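Hello, and thank you for stopping by! These are the notes that go with the **Mösli recipe collection**, a set of plain-text bread recipes that Sharada Unnithan and I have been typing up, on and off, from handwritten cards and the backs of envelopes.

## What you'll find

There are 656 recipes, sorted into 4 folders by the sort of flour they mostly use:

- `wheat/`
- `rye/`
- `mixed/`
- `other/` (oats, spelt, and a few we argued over)

Each file has a title, the ingredients, the method and, where we know it, the person who gave it to us. Gerd Heitmann's rye loaves have a little folder of their own inside `rye/`, as he writes so much in the margins and I couldn't bear to lose any of it.

## Weights and measures

Everything is in grams now. The older cards used cups, and over 60 of them just said "enough flour" — in those we've left the words exactly as written and put our best guess in square brackets.
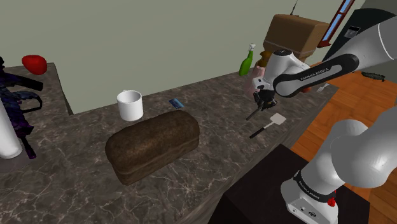

Oven temperatures are for an ordinary oven without a fan. If yours has one, turn it down a bit and start looking in early, especially with the sweeter doughs.

## Putting things right

If you spot a mistake, please open an issue with the file name in the title. Kathleen Corrigan goes through them most evenings, and she's very kind about spelling. New recipes are welcome too, though we're still catching up on the pile from March.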